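# How I write to someone in prison for their politics

I've been writing to political prisoners for a few years now, mostly through a small letter group called Willano, and friends keep asking me how to start. So I'm putting my whole routine in one place.

**1. Get the address from people who keep it current.** Prisoners get moved a lot. I check the list again right before I mail anything, even if I wrote to the same person last month. Copy the name exactly as it's given, including the prisoner number. One of mine was 2293, I left it off the envelope, and the letter came back in November looking like it had been around the world twice.

**2. Read the notes on the case.** Some families ask that you don't mention the trial, or that you write only in the local language. If there's a note like that, follow it. Please don't improvise!

**3. Write a draft.** I keep mine under 600 words, and usually way under. Somebody has to read every line before it gets through, and a long letter can sit on a desk for weeks.
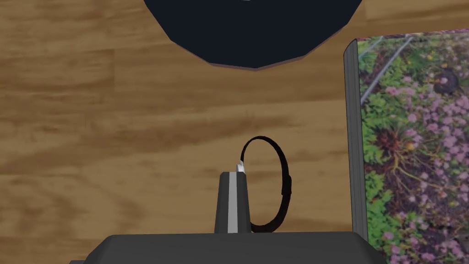 What do you say, though? Boring stuff is fine – weather, your garden, what you cooked, a soccer game you watched. Houda Fawzy, who got me into this, once filled a page with her fight against a leaking faucet and got two pages back about plumbing. I skip politics, the charges, and anything about the guards or the government. I also leave out the name of the group.

**4. Keep the envelope plain.** No stickers, no glitter, no slogans, no cash. Blue or black ink on white paper. A simple postcard works too (flowers and animals seem to get through better than maps).

**5. Think about your return address.** I use a PO box. If you have relatives in that country, talk to them first, or let a group mail it for you.

**6. Log it and let it go.** I write down the date and the name in a notebook. So far I've mailed 67 letters and had more than 44 weeks go by between replies. Mal-soon Ok reads the Korean ones for me when they come.

If you hear nothing, write again in a couple of months. Same address check, same plain envelope, and a new story about your faucet.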